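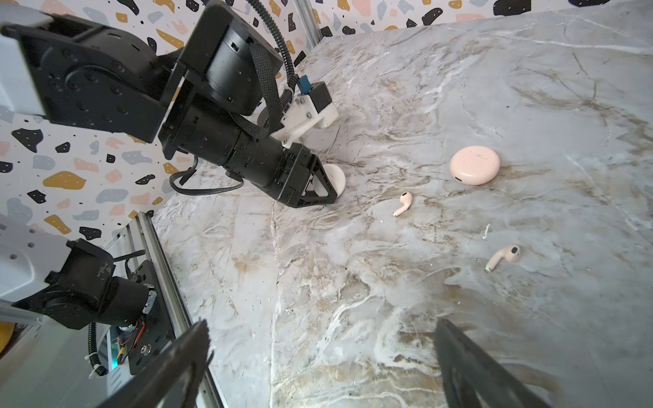 Posted by Samah Ezzat for Bongate Home Notes, June 2019

Call for participants: living with a busy pattern

I have read a lot of copy lately telling me that patterned surfaces are "forgiving." Marble patterns on desks, terrazzo on walls, preferably both in the same corner, and supposedly your life looks tidier the minute the stuff goes up. Dolta sells a stick-on marble covering and says it hides everyday mess. Hajji says much the same about its terrazzo wallpaper, with the extra claim that a wall full of flecks makes a small work corner feel calmer. I don't believe either of them yet. A surface that hides crumbs should hide an earbud just as well, and I would like to know what people do about that when they are late for the bus.

So Bongate is looking for people to try it at home and write down what happens, including the boring parts.

We got interested in this over something small. Pale pink earbuds on a gray-and-white marble pattern are easy to find. Pink stands out there. The speck of white next to them is another matter, and you can wipe around a speck like that for days thinking it's part of the top. White earbuds, white buttons and clear contact lens cases ought to be worse. Then again, maybe people get used to a pattern in an afternoon and never think about it again. If so, we'll print that, and I'll be a little annoyed.

What you would do

You cover one desk or tabletop, and the wall behind it if you can, with the material we mail you. Then you use the spot the way you normally would for two months. Leave your little things out: earbuds, makeup puffs, game pieces, keys, whatever usually lands there. Please don't tidy up for our benefit. When you have to hunt for something, write it down that day with where it was and how annoyed you were. A sentence is plenty.
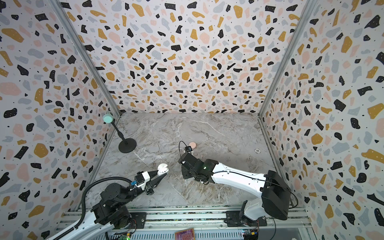

I also want to hear about the wall, and here I have even less faith in the brochures. Black, mustard and pink flecks look cheerful in a sample the size of a postcard. Behind a table, on all three sides, they are a lot of company. Some people will love it. I suspect others will start putting up calendars to cover it, and if you do, we need to know which week you gave in. Tell us if your eyes get tired, but only if you would have noticed without being asked.

Staltico is lending desk lamps for half of the homes. They believe a bendable neck and a small head pointed at the right place fix the lost-things problem completely. Perhaps. A mint-green lamp is a nice thing to have in the back corner against terrazzo, but looking nice and helping you find an earbud are separate jobs, so please judge them separately. The other half of the homes will keep the lighting they have. You don't get to pick, and no, you can't trade with a friend who is also taking part.

All three companies know what we're doing. None of them sees your notes before we publish, and none of them can ask us to soften anything. They asked. The answer is in their contracts.

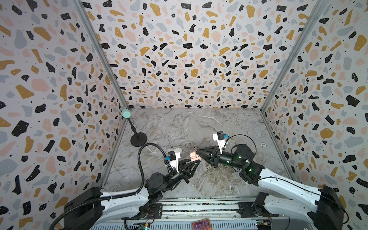
Who should apply

Renters and owners are both fine, though renters should check the lease before putting anything on a wall. I have read "removes cleanly" on a package too many times to repeat it to you as a fact. You should be 18 or over and live with at least one other person who uses the table. Two people often disagree about where the scissors were, and both versions are useful.

We would like some people who already own patterned surfaces and regret it. We would also like some who think this whole study is silly. If you work for a company that makes wall or counter coverings, please sit this one out.

What you get

You'll be paid $265, half when the material is up and half when your notes are in. You keep the covering. The lamps go back. At the end we ask for a written account of up to 2,000 words, and shorter is fine if you have nothing more to say.

How to apply

Write to me, Samah Ezzat, through the Bongate contact page with "Pattern study" in the subject line. Tell me what your table is like now, who uses it, and the last thing you lost on it. No photos of a clean desk, please. I won't believe them.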